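Category: Data cards / Household / Writing and wiping

# Kinnunen Small Whiteboard Set

Welcome, and thank you for stopping by! The set covers one modest subject — a little whiteboard with a yellow border, on a gray marbled tabletop — and the writing and wiping that such boards go through. It holds 279 clips, and I have tried to keep the notes friendly. 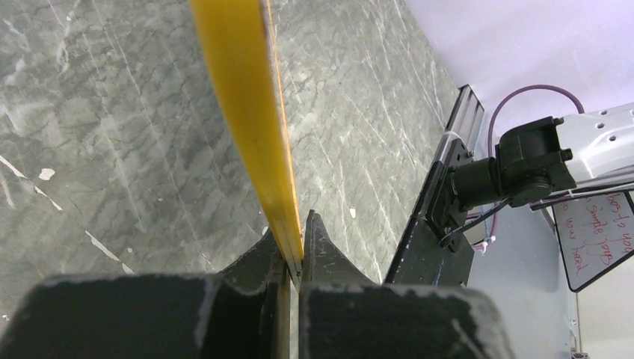

Yellow strip over the marbled tabletop.

Clips are sorted by session, and each folder has a short text file listing the marker colors we had on hand that day. Please read it before you merge anything.
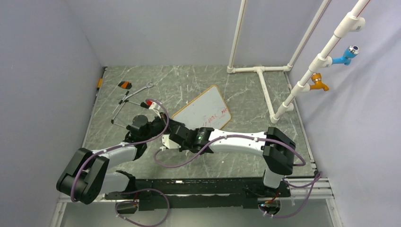 Can I use the set for handwriting recognition?
It was put together for board handling, and the lettering has no transcripts, so you would need to write your own.

Five clips came in twice from the Kekevier upload, so 274 are unique — the duplicates are named in repeats.txt, and I'll drop them in September. 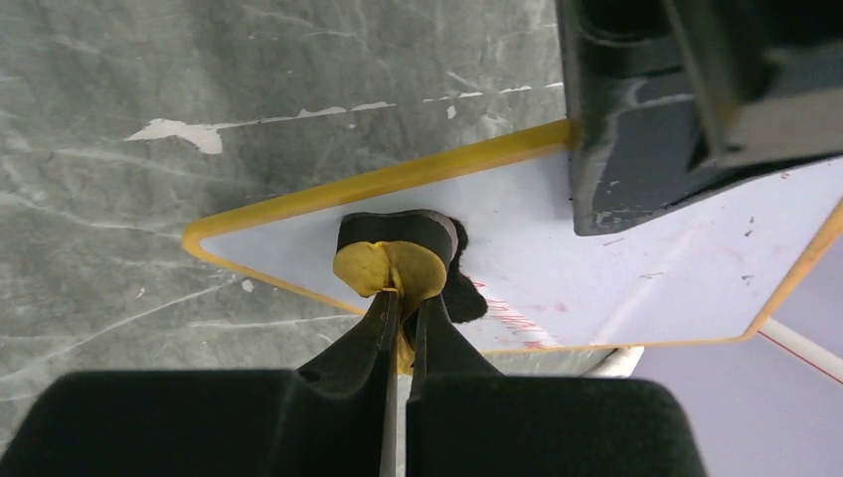
Until then, please skip them when you make your splits. Corrections are always welcome, even tiny ones.

Maintained by Tyyne Laaksonen, Kevedville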